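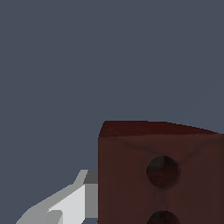

Images: Starkum open day, simulator views. Text by Agata Orlandini, 17/07/2020

I'd been meaning to get out to Brerville since May, when a friend forwarded me the sign-up page for the Starkum open day, and I very nearly missed it anyway thanks to a closed road and my own stubbornness about maps. But I made it! I got a sticker with my name spelled almost right, a paper cup of very strong coffee, and a place in the second tour group – 14 of us squeezed into a hallway outside the training room.

Starkum teaches robots by having people drive them. You take hold of the controls, you do the job yourself, and the computer records every move you make so the robot has something to learn from. I knew that much from the sign-up page. What I didn't know was how much of it happens in a simulator, with the arm and the brick living on a screen and a real, slightly sweaty human at the controls.

Our guide was Guido Zuccaro, who talks fast and walks faster. He put us in front of the big monitor and pulled up the task everyone learns on: get the gripper over the little red-brown brick, close on it, lift. One try is called a demo, and a new trainer records 200 of them before moving on to anything else. Somebody behind me groaned at that and Guido laughed and said yes, that's the usual reaction.

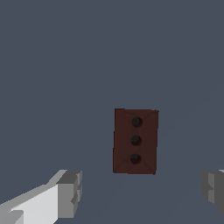

He asked for a first driver and of course I stuck my hand up. The controller is a chunky handle on a hinged stand (a Pultetti, if you care about these things, and the man next to me cared a lot). You push it, and the arm on the screen goes where you push. Twist your wrist and the gripper twists too. There's a trigger for the fingers. It sounds like a video game and for the first ten seconds it feels like one, and then you try to line up with the brick and find you have no idea how far away anything is.

Evangelia Bakalis, one of the full-time trainers, stood at my elbow and coached me through it. Go slower. Stop, look, then go. Use the close view for the fingers and the wide view for everything else. I knocked into the brick twice, said a word I shouldn't have in front of a family tour, and got it on the third try. I was way too proud of myself. 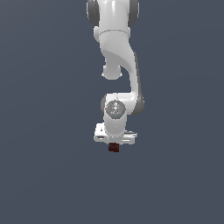
Evangelia told us the hard part for beginners is letting go of the idea that faster is better. The robot copies whatever you give it, wobbles and all, so if you dither over the brick it learns to dither. She likes to talk through the wide view, with the whole arm hanging down and that small dark red block right under the middle of the hand, and she has her trainees look there before they do anything else with the trigger. Is the block centered? Is the hand level? I've thought about it since while getting jars off a high shelf, so it must have stuck.

After my turn we had a boy of 8 who was better than all of us put together. He just did it. Carter Perron, who runs the scheduling side, offered him a job and his mother said he had homework.

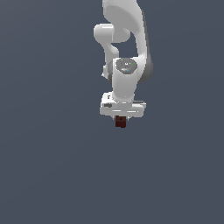
We got a good half hour for questions, which I appreciated, as a lot of these tours shove you straight out to the gift table. I asked whether the recordings from visitors get used. Carter said they're kept in a separate folder, and that Nives Donati goes through them by hand and throws out most. Fair enough. I'd throw mine out too, except the third one – Nives, if you're reading this, please look at the third one.

Lunch was sandwiches in the yard. The only letdown was the second room, where they teach with a real arm by grabbing it and moving it through the job. It was closed for repairs, so we got a short talk through a glass door instead. They're hoping to have it open for the next visit.

If you go, park behind the Colombo bakery and walk over, because the lot at Starkum holds 10 cars and the staff get there first. Tours are free but you do have to sign up, and wear something with sleeves you can push up. The controls stand is warm work.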